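A proper home for the bananas

I've been on a mission to sort out our fruit situation since April, when I found a satsuma behind the toaster that had gone the colour of a old tennis ball. We get through a lot of fruit in this house (I buy most of it from the stall on Hemedbridge market, every Wednesday, far too much of it) and it has never had anywhere to live. It just sort of roams.

First I tried a wire bowl. Everything got stripes pressed into it. Then a hanging net, which I walked into with my forehead for 49 days before I gave up and put it in the charity bag!

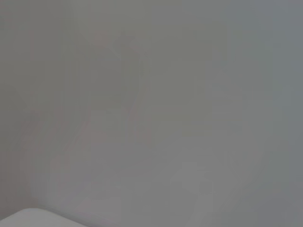

Grey on grey, with a bit of pink if you squint.

Anyway, the basket. I'd had my eye on a wicker one from Cedurura for ages but couldn't decide between the honey colour and the very dark brown. My neighbour Hideaki Ueda has the honey one for his onions and it's lovely, but our table is white and I wanted something with a bit more oomph. So dark brown it was, and I'm so pleased with it. It's a rectangle with rounded corners, it's woven nice and tight, and the sides flare out a touch towards the rim, so you can get your whole hand in without scraping your knuckles.
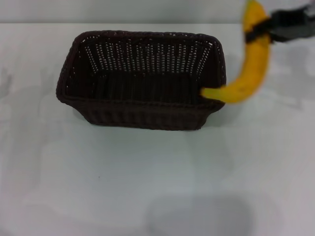

Dark wicker, yellow banana. I do love those two colours together.

Now, the great banana debate. My mum always kept hers well away from everything else, because they make the apples go soft, and I've ended up doing the same. Bananas get the basket, apples go in the cold cupboard, and the pears take their chances on the windowsill. I put a folded tea towel in the bottom once we're down to the spotty ones (they bruise if you so much as look at them), and it goes in the wash with everything else.

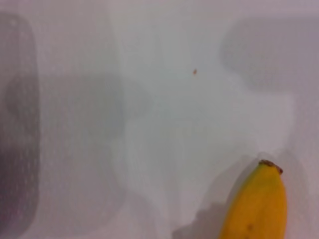 I like them best with just a freckle or two, when they're sweet but still firm enough to slice on porridge. Past that and they're for the freezer, peeled and chopped, and then into banana bread. I'll put the recipe up next week once I've worked out whether it wants 30 minutes or a bit longer in the new oven.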